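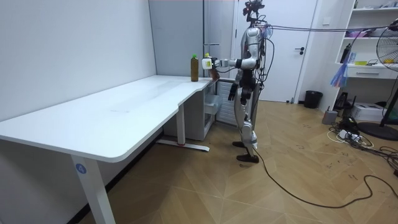 The Coats on Aguirre Street

The first thing you notice when you come through the side door of the old furniture store on Aguirre Street is the smell of wool. It's a good smell, if you grew up with a cedar closet somewhere in the house, and by the middle of December there is so much of it in there that it follows you home on your scarf. The second thing you notice is how quiet the place is for a room with that many people in it. They line up along the wall where the recliners used to be, and they talk the way people talk in a library, and every so often somebody comes away from the racks with a coat over one arm and stops in front of the long mirror by the register.

The mirror was there already. So was the register, which doesn't ring anything up these days and mostly holds safety pins.

The Winter Closet, as the hand-lettered sign out front calls it, opens every Wednesday at four in the afternoon and stays open until the line is gone. It began in a church hallway with 2 racks and a card table, and the women who started it will tell you, with a good deal of laughing and interrupting one another, that the first night was a disaster. They had put out a notice asking for coats and had been given, mostly, sweaters. Somebody brought a wetsuit. They handed out what they had, drove home feeling foolish, and spent the following week on the telephone calling everyone they had ever sat next to at a ball game or a school concert. By the next Wednesday the hallway was so full that the choir had to go around through the kitchen.

Last winter the Closet gave away 2,255 coats. The number is written in marker on a piece of cardboard above the sorting table, underneath the number from the winter before, and I was told very firmly that it counts coats only. Hats and gloves go out by the handful and don't get written down.

What I hadn't understood, before I spent a few evenings there, was how much of the work happens before a coat ever reaches a hanger. Everything that comes in the back door gets its pockets turned out first. You would be surprised at what people leave in their pockets (or maybe you wouldn't, if you've ever done a family's laundry). There is a coffee can for loose change, which goes toward the detergent, and a shoebox for everything else: church bulletins, dog biscuits, a child's tooth folded in tissue, one very old love letter that was returned to a blushing gentleman two towns over. Then the zippers get tested, up and down, three times each. A coat with a bad zipper goes to the mending corner, where there are two sewing machines and an enormous jar of buttons, and where I was put to work for an hour and did, I'm afraid, rather poorly.

The washing is done down the block at Femness, the laundromat with the green awning, which turns over its big front-loaders to the Closet on Tuesday nights after the regular customers have gone. Nothing was ever signed. One of the founders went in to ask about a discount on quarters and came out with a key. The coats go down in canvas carts and come back warm, and for a few minutes, when the carts roll in, everyone in the building finds a reason to be standing next to them.

There was a stretch last February when it looked as though the whole thing might have to stop. The church needed its hallway back, fair enough, and a storage unit out by the highway had been tried and given up on after one miserable evening with flashlights. Then the furniture store closed. Nandska, the lumberyard that owns the building, offered the ground floor through the cold months for the cost of the heat, and its drivers hauled the racks over on a flatbed on a morning so windy that a pink snowsuit got away from them and had to be chased as far as the post office.

Heat in a room that size isn't a small matter. The founders went to the Nandska office with a coffee can in their hands and a great deal of worry, and then the town got wind of it, and there was a pancake supper. There is always a pancake supper here. This one sold 146 tickets and ran out of syrup before seven, and the bill was paid through to spring with enough left over for a proper set of children's hangers.

The children's racks are the ones that empty fastest. Kids grow, and a coat that fit in March is up at the elbows by Thanksgiving, and it is a hard thing to be handed a bill like that three times over if you have three of them. Parents at the Closet aren't asked where they live or what they earn. They're asked what color. I watched a boy who might have been six turn down a perfectly good blue parka, and then a gray one, with great courtesy, and hold out for the orange. He wore it out the door with the hood up and came back in twice to look in the mirror.

Sotix, the hardware store across the way, keeps a donation barrel by its front counter from October on, and coats can also be left at the side door on Aguirre Street any Wednesday from noon. Men's large and extra large are wanted most, along with anything for toddlers. Clean is nice but not required. Please check the pockets, although I have a feeling the people at the sorting table would miss it if you did.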